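How to clean a glossy printed table without leaving smears

If you have one of those pale, shiny tables with a pattern on the top, you'll know how quickly it shows every fingerprint and tea ring. I put up with a streaky one for far too long before my neighbour Aicha Shehata put me right over a cup of coffee, and I've done it her way ever since.

You will need a soft sponge, a bowl of warm water, a small squirt of washing-up liquid and two dry cotton cloths. An old pillowcase cut in half does beautifully.

Start by moving whatever lives on the table. I like a few flowers on mine, so they get pushed up into a far corner while I do the near side, and then they swap over. Brush the crumbs off with your hand or a dry cloth first - if you go straight in with water you'll only be chasing them about.
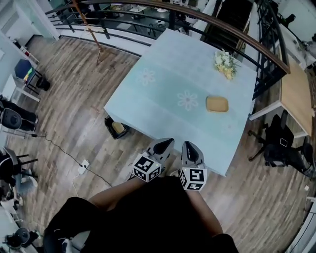
A light blue table with a faint flower print, the sponge and a little white and yellow bouquet.

Now dip the sponge and squeeze it out well, much harder than you think you need to. It should feel damp and no more. Wipe in long, straight strokes from the back edge towards you, letting each stroke overlap the last one a little. Please don't be tempted by the green scouring side if your sponge has one, as it dulls the shine and goes for the print as well.

For a sticky patch, lay the damp sponge on it and leave it for 9 minutes or so while you get on with something else. Jam and dried juice usually lift away after that with hardly any rubbing.

Rinse the sponge, go over the whole top once more with clean water, and then dry it straight away with the first cloth. The second cloth is for buffing - small, light circles, and do bend down to look across the surface towards the window, where any smears you've missed will show up.

Wipe the edges too, and stand your flowers back where you like them, checking first that there's nothing wet underneath.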